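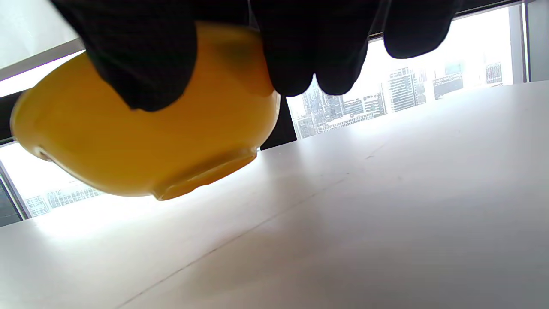
Ledesma abre en julio su primera escuela de esmaltes cerámicos

La asociación Virer pondrá en marcha en julio los talleres Flerudura, un programa de formación en esmaltes para vajilla de uso diario. Serán 16 talleres, con 130 plazas en total, y las inscripciones ya están abiertas para principiantes y para ceramistas con oficio.

La respuesta nos tiene entusiasmados: antes de publicar el calendario habíamos recibido 201 solicitudes de información, muchas de ellas de pueblos vecinos - ¡y alguna de bastante más lejos!

Sveva Colombo dirigirá las clases de color, dedicadas este año a los amarillos y los ámbar. «Un amarillo cambia muchísimo con el grosor de la capa, y quiero que cada alumno haga sus propias pruebas y se las lleve a casa», explica. Edeltraud Bühler se ocupará de los hornos y de la preparación de pastas.

Los participantes podrán consultar además el archivo Dirus, que reúne 2.818 muestras de esmalte con su receta y su curva de cocción.

Las clases empezarán a las 10:00 y el material está incluido en la matrícula. Inscripciones en la sede de Virer, en horario de mañana.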